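The room simulation at Tumamton, and the fault we had in January

My name is Maksym Derkach and I keep the simulation for the two-armed robot in the Plandura project. We use a simulated room to try the arm movements before they go to the real robot. In January we had a fault which cost us a good part of the month, and some colleagues at Craddock asked me to put the story on one page, so I collected it here.

In short: the limit for distance between the two arms was not applied. The limit is 50 millimeters. If any part of one arm comes nearer than this to the other arm, the controller must stop both. In our runs the arms came much nearer, and the controller reported no problem. We had planned 3000 runs for the month. I stopped the series after 300, when I was reading the logs for a different reason and saw a distance value of 5.

No person was in danger, as everything happened in simulation. But the same controller settings were prepared for the real machine in the Tumamton hall, and the copy was planned for the next morning. For this reason we treated it as a safety matter and wrote a report in the usual form.

Both views are from the head of the robot, looking down over its own body. Click on a picture for the large size.

## The room with the canyon picture
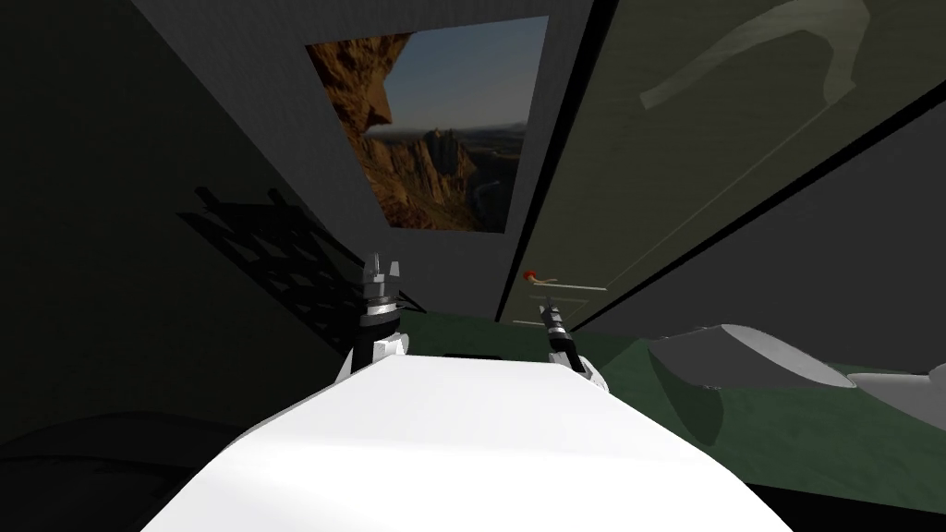

## How the limit was lost

The distance check is made by a package called Colus. It reads a file where each part of the robot has a simple shape around it, and it measures between these shapes. In December I changed the names of the gripper parts, so that left and right would be written in the same way everywhere. I changed them in the robot model and in the controller. I did not change them in the shape file.

Colus did not find the grippers under the old names, so it left them out and continued. It wrote one warning line at the start of each run. The line was there in all 300 logs. I had seen it before and I thought it was about the furniture, because we had a similar warning for the furniture in autumn and it was harmless.

So the wrists and the upper arms were still checked correctly, and only the grippers were free to go where they wanted. This is why the first tests passed. Our test movement brings the wrists together and the controller stopped them, as it should.

## Arms up, grippers in front of the body

Two arms raised behind the white body, the right one leaning to the middle. The grippers are the parts that Colus did not measure.
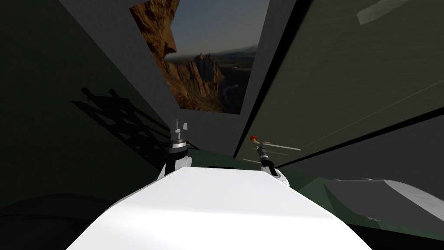
## What we changed

- Colus now refuses to start if a part of the robot has no shape. Before, it was only a warning.
- The test movement has a second half, in which the gripper fingers go toward each other and the wrists stay far apart.
- Names of parts are kept in one file. The model, the controller and the shape file all read from it.
- The controller settings go to the hall only after a second person has read the start of the log. At Craddock they do this already for two years.

We threw away the results of the 300 runs and began again from the first one. The new series is slower, because the arms stop more often, and some movements which looked very good in the old results are not possible at all with the correct limit. Two of them I had already shown in a meeting, and I had to write to the people and take them back.

The furniture warning is still open. It has its own ticket now, and I have promised to close it before the next change of the robot model.

M. Derkach, Plandura, Tumamton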